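Print this page | E-mail this page

Kasatwood House – medicines safety walk-round, November

Comments are the inspector's own. Items marked "see note" were not passed and not failed.

1. Controlled drugs cupboard locked, key held by senior on shift
Yes. The key was where it should be at 3 in the afternoon. I am told it is the same at night. I have only the rota's word for that.

2. Stock book agrees with stock
See note. The book was out by one tablet on the opioid sheet. The entry had been corrected in a different pen and initialled, but with no reason given. "Miscounted" was the answer when I asked. Perhaps so, but write it down.

3. Residents in recovery have an up-to-date relapse plan
Yes, for all 12 files I opened. I would be happier if fewer of them used the same wording. Two plans had the same spelling mistake in the same line.

4. Overdose reversal kits in date and within reach
Yes on dates. The upstairs kit was behind a stack of chairs. Moved while I was there.

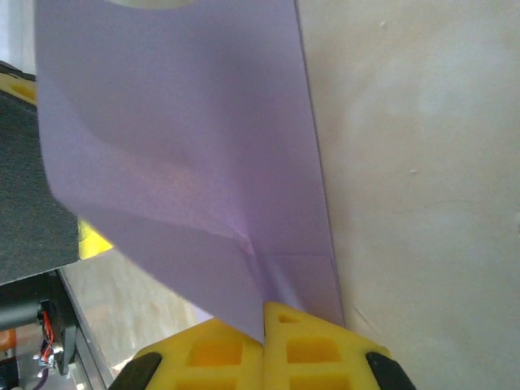

5. Fridge temperature recorded daily
See note. Every reading for the month was 5 degrees, morning and evening. Fridges do not behave like that and I doubt this one does. Please fit the Habte logger that was bought in spring and is still in its box.

6. Side effects sheet given with each new prescription
Partly. The Grillo leaflet is handed out, but it makes claims about tremor and memory loss that I could not trace to any study. One page says "research shows" and leaves it there. Take it out of use until somebody finds the research.

7. Unused medicines returned to pharmacy
Yes. Returns slips kept, last one numbered 205. The Brusterach bin was full to the line – ask for a collection.

8. Staff training current
The chart says so. Certificates were "in the office", and the office was locked. Not passed until I have seen them.

Overall: open items are 2, 5, 6 and 8. Item 5 was also open last time, with a promise beside it. Send copies of the fridge sheets, not a summary.

We use cookies to improve your visit. Accept | Manage settings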